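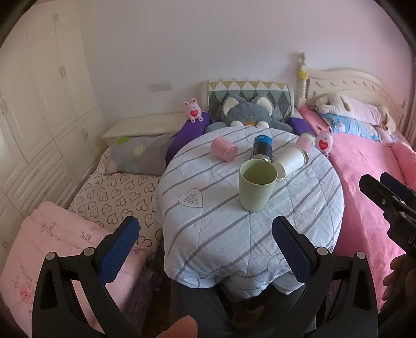 Quilted cover on a small round table -- cups keep falling over. Leave it on or take it off?

Posted by Rocío Maldonado, 2026-06-20

My two girls share a bedroom and there is a round table between the beds. I put a quilted cover over it in November, a white one with diagonal stripes and a scalloped hem, partly because the top is scratched and partly because it goes with the bedding. It was meant for a single bed, so there is plenty of spare fabric and it bunches up at the front.

The trouble is that the table has become the place where every cup in the house ends up. Plastic ones, paper ones, the odd drinks can. Anything light goes over sooner or later and stays there on its side until I go in and collect it. The wide green plastic cup seems to manage better than the rest. I have had juice soak through twice, and the second time it got to the wood.

I don't want to ban drinks upstairs as one of the girls takes a tablet at bedtime and needs water. Is there a way of making the cover lie flatter, or should I give up and use something else? The table is 38 cm high if that matters. I would like to keep spending to a minimum.

Marisa Caruso

The padding is the problem. A quilt has a soft layer inside and raised bits between the seams, so a cup with a small base never gets a flat surface to stand on. Paper cups are the worst, they weigh nothing when they are empty.

You can keep the cover if you like the look of it. Take it off, wash it and dry it fully, then put it back like this:

Lay a piece of non-slip rug underlay on the bare table, cut a little smaller than the top. Put the quilt over it and pull it smooth from the middle outwards. Gather the extra at the back, against the wall or wherever feet don't go, and hold it under the rim with a few tablecloth clips. Then put a tray on top. A plain one with a raised edge is fine, and it should be big enough for two cups and a book. Drinks go on the tray and nowhere else.

I would also put a wipeable layer between the underlay and the quilt. Oilcloth off the roll does the job and you can cut it with kitchen scissors. That should save the wood next time, though the quilt will still need a wash.

For the bunching at the front, you could turn the hem up underneath and tack it by hand. Long stitches, so that you can undo them if you want it back on a bed.

Lautaro Palma

just take it off and paint the table

Joaquín Sepúlveda

Agree with Marisa about the tray. We had the same thing with a throw over a chest in my son's room and a tray sorted most of it. Two things to add.

Check how far the cover hangs down. If it reaches the floor between two beds, somebody will tread on it getting up in the night and the whole lot will come off, tray included. I'd want it well clear of the floor.

For the tablet, get a bottle with a screw lid and keep it by the bed instead. Then the cups can go back to the kitchen -- put a small washing-up bowl at the top of the stairs and have the girls drop them in it each morning. Cans and paper cups go straight in the recycling or the bin, depending on what your council takes.

Rocío Maldonado

Thanks all. I have some underlay left over from the hall so I'll start with that and a tray. Lautaro, I have thought about it, but the paint would have to go on in the garden and it hasn't stopped raining.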